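Table Tins: a README for the can tidying set

Hello, and thanks for downloading this. I keep the notes chatty because the stiff version I wrote first put even me to sleep, and I'm the one who likes tins.

What's in it

The set is called Vusora and it covers one small household job: cans spread over a table, and the business of getting them sorted and grouped. There are 800 short clips in the main folder and 40 held back in a folder called "later", which I'd ask you to leave alone until you've finished fiddling with whatever you're building. Every clip has a matching text file with the same name. Open it in anything you like, it's plain text.

I started in October with a much bigger idea (whole larders! jars! bags of rice!) and cut it down to tins when I saw how long the labelling took. No regrets. Tins are lovely things to sort. They stand up by themselves, they roll off if you knock them, and two that look the same from above can be quite different round the side.

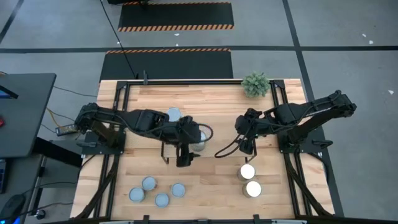 Notes and labels by the Vusora maintainer, updated 11/04/2024

The table is a wooden butcher-block one and I'm very fond of it, though the grain does make life harder if you're picking out edges. Lids vary too: some are bright white, others a pale blue-grey, and there's a greyish metallic one that I mislabelled more than once before I settled on names. The little potted plant in the corner is labelled "plant" and should stay where it is. Please don't count it as clutter, it's the nicest thing on there.

How I wrote the labels

Each text file gives the lid colour, where the can stands, and whether it belongs to a group. I call it a group when cans are near enough that you'd pick them out as a bunch at a glance. Yes, that's woolly. I tried measuring gaps for version 2 and ended up with labels that were very exact and looked daft, so I went back to doing it by eye.

"Left" and "right" always mean as you see them. If a can is partly hidden I still label it, with the word "part" after the colour.

Folders

onon: clips where the cans start scattered
atasska: clips where they start in groups
later: the held-back ones
au: my scrap notes, properly spelt Âu, but the accent broke an unzip tool so the folder goes without

Known niggles

4 of the text files in atasska have a blank line at the top. Harmless, but it may trip up a fussy script. "Grey" is spelt the British way all through, so search for that. Pale blue-grey and plain grey get muddled in a few of the early labels, and I'm still working through those. If you find one, send me the file name and I'll fix it in the next upload.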